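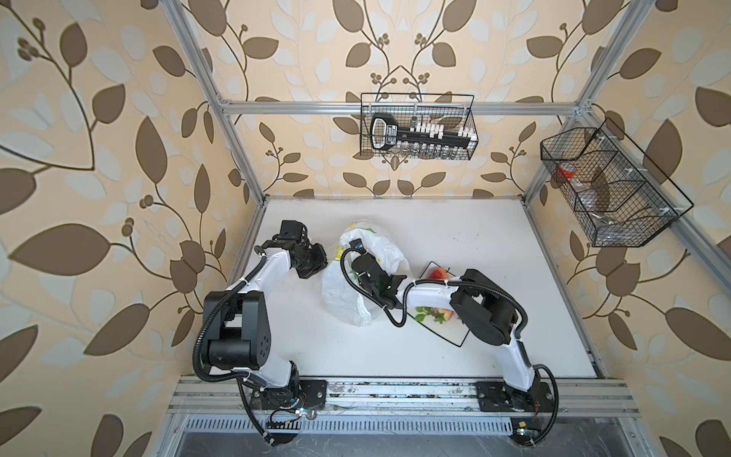 4. Packing the carrier bag

4.1 Before you start

Use this section for items that leave the table in a thin plastic carrier bag. For rigid boxes, see section 5. Clear the tabletop and wipe it down with a dry cloth. Smudges near the edges are cosmetic and need no treatment.

1. Hang the wire baskets on the frame. Check that both hooks of each basket are seated before anything is put in it.
2. Set the food tray on the right of the table.
3. Lay one bag on the left with the mouth facing the middle of the table. Do not flatten it.

Note: Soltent bags are supplied in packs of 100. Keep the opened pack out of direct sunlight – the film becomes brittle.

4.2 Opening the bag

1. Find the two handle loops and separate them.
2. Lift one side of the mouth until air enters the bag.
3. Lower the bag to the table and let the film settle.

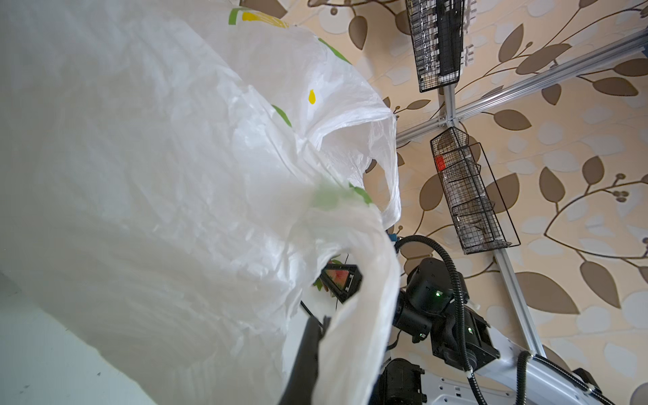 Fig. 4-2. Bag film and handle loop. Printed side shown.

Caution: The film creases easily and clings to whatever is pushed into it. Withdraw slowly. If the film is stretched or torn at a handle, discard the bag and take another.

4.3 Holding the mouth

1. Take hold of a single layer of film close to the rim.
2. Draw it to one side until the opening is wider than the largest item.
3. Maintain the hold until the first item is inside. 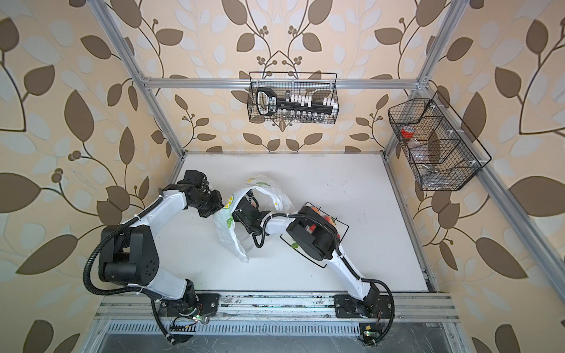
4. If the rim folds inwards, release it, return to 4.2 and repeat from step 2.

4.4 Loading

1. Place the heaviest item first, towards the closed end.
2. Add the smaller items one at a time. Release each item inside the mouth, never on the rim.
3. Place soft items last.

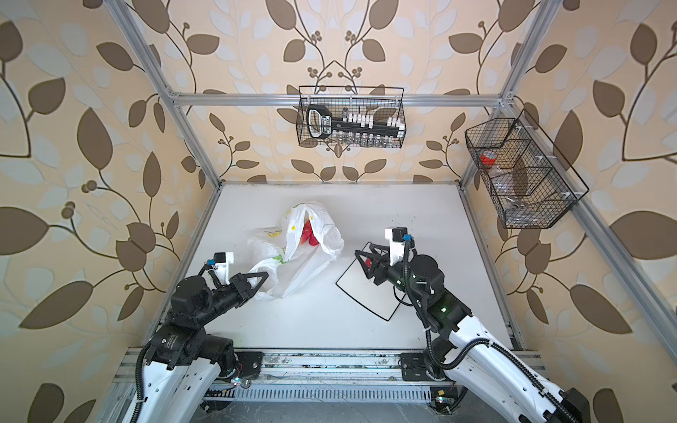 4. Keep loose wire racks clear of the bag. An exposed wire end will puncture the film.
5. Stop at 500 g. For heavier loads use two bags, one inside the other.

4.5 Finishing

1. Bring the handles together above the load. Do not knot them.
2. Return unused items to the tray or a basket.

Replacement baskets are ordered from Trirus under part number 3504.

Section 4 revised August 16, 2022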